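Setting up a brick-placing cell so it stays set up

Reading time: 4 minutes

There is a special pleasure in watching a robot arm put a toy brick on a baseplate and getting it right. Big studded bricks are a brilliant test for a small cell: cheap, tough, brightly coloured, and completely unforgiving if your heights are off. I've written down the routine we use on ours, which we call Flellow, in the order we do it. Set aside a morning the first time. After that it's a quick job.

1. Fix the table before you touch the arm

Go round every bolt on the aluminium frame and the mounting base with the arm powered down. Slotted rail is wonderful stuff but it does creep. Push the table corner with your hip; if it rocks, sort the feet out now and start again from the top. All the positions you teach later depend on this, so be fussy.

Next, lay your work surface. Smooth out as much of the covering as you can where the baseplate will go, because a crease under one corner tips the whole plate. If you use a shiny plastic layer, switch on the lights you normally work under and look for glare from the camera's side. A lamp moved by a hand's width can save you hours of puzzling over bad detections!
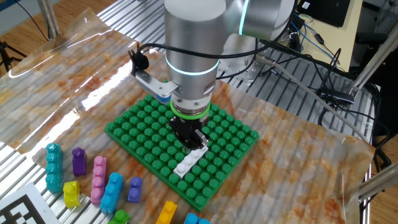
2. Route the cables with the arm moving

Cables that look tidy at the home position can pull tight at full reach. Drop to the slowest speed, keep a hand by the stop button, and jog the wrist through its whole working range, both ways. You want a loose loop at the wrist, with enough slack for the last joint to turn and not so much that it can dip below the fingertips. Tie it, jog again, and only then trim the ties — I've cut mine too early more than once.

While you're there, wiggle the camera bracket gently. Any play at all and you tighten it before calibrating.

3. Set the tool and find the plate

Enter the gripper's weight and length in the tool settings. Then teach the plate. We touch three corner studs with a pointer held in the fingers and let the software work out the plane. Ours is a small program called Postier, and it saves each plate under a number. The good one is 742, and I have it on a sticky note in case anyone gets creative.

Check it like this:

- Move to a point well above one corner stud.
- Come down slowly until a slip of paper just drags under the pointer.
- Write down the height.
- Do the same at the opposite corner.

If the two heights disagree by more than you're happy with, look under the plate before you touch any numbers. It's nearly always a crumb or a crease.

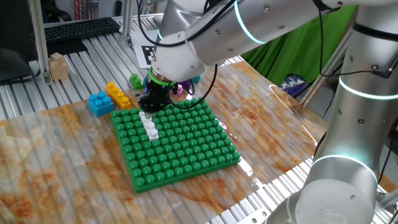 4. Sort out the printed markers

Print them flat, at full size, on plain matt paper or card. Measure the black square with a ruler and type in what you measured, whatever the file claims. Printers love to shrink a page to fit. Keep the marker clear of the arm's usual path, and make sure it can be seen from the poses you actually calibrate in. Then run the calibration from at least 5 different poses, with plenty of tilt between them. More tilt helps much more than more poses.

Once it's done, leave the marker alone. If it gets knocked, redo the step. 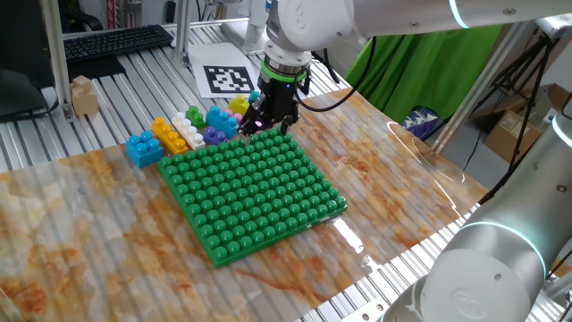

The gripper over the far edge of the baseplate, with loose bricks behind.

5. Tune the grip

Now the fun bit. Start with the lowest force the gripper will give you and pick up one brick, by hand control, from the flat surface. Go up a notch at a time until it stops slipping when you tug it. Too much force and the brick can cock sideways in the fingers, so the studs meet the plate at an angle.

For placing, split the move in two. Come down quickly to just above the studs, then press slowly with the force limit on. Open the fingers a touch before you lift, or you'll pull the brick straight back off again. Try every spot you plan to use, the corners included, as the plate gives a little differently out there.
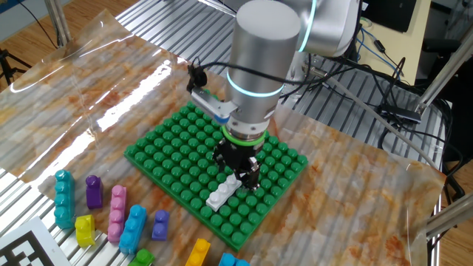

Chun-hung Mok: We had endless trouble with the slow press until we cleaned the fingertips. Ours had picked up a film of grease and the bricks were sliding upwards as the arm pushed down. A wipe with a barely damp cloth and we could drop the force by 2 notches. Might be worth adding to your list?

Very much worth adding, thank you! Wipe the fingertips before step 5, let them dry, and check the pads for worn edges at the same time.

6. Keeping it sweet

Every week, recheck the two corner heights and look along the wrist cable for shiny or flattened patches. Every month, go back round the bolts and save a fresh copy of the settings somewhere off the machine. Ours lost its tool settings in July and the backup had us placing bricks again before lunch.

If placements start drifting, work through the steps in order: table, cables, plate, marker, grip. It's tempting to jump straight to the grip force. Do look at the table first.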